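Gornthorpe Hall: Pre-Event Safety Checklist, Traditional Dress and Wedding Customs Day
Inspection date: 2018-03-17
Inspected by: Jeanine Geerts
Hall reference: 391

1. Exits and aisles
Main doors open fully: Yes
Side exit clear: Yes
Aisle wide enough for the bridal procession: No
Comment: Families in full-length wrappers and robes walk side by side. Move the first row of chairs back 36 inches before guests are admitted.

2. Drumming and dance area
Floor even and dry: Yes
Cables taped down: In part
Comment: The cable from the Esix speaker crosses the path used by the masquerade dancers. Tape it or run it along the wall.

3. Open flame
Candles and incense kept away from headties, veils and fringed shawls: Yes
Extinguisher tag current: Yes, to June
Comment: The libation table may hold one covered lamp. No other flame is permitted on stage.

Soft goods, including cushions and folded cloth, must be kept off walkways at all times. 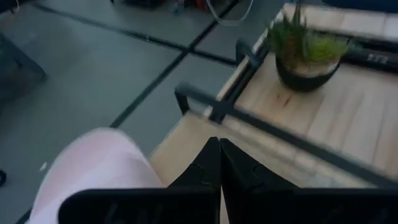
Item 4: pale pink item beside dark gripper fingers, light wooden surface.

4. Dressing rooms and cloth displays
Garments hung clear of heaters: Yes
Pins and brooches stored in closed boxes: No
Comment: Loose coral beads are a slip hazard. The Peeters loan collection is to be returned to its boxes after each fitting.

5. Food service
Allergen cards in place for each dish: No
Kola nut labeled: No
Comment: Nutus Catering to supply cards before the doors open.

6. Capacity
Dressing room limit: 16 persons
Limit posted on door: Yes

Result: Passed with conditions. Items 1, 2, 4 and 5 require a second check.
Form 2818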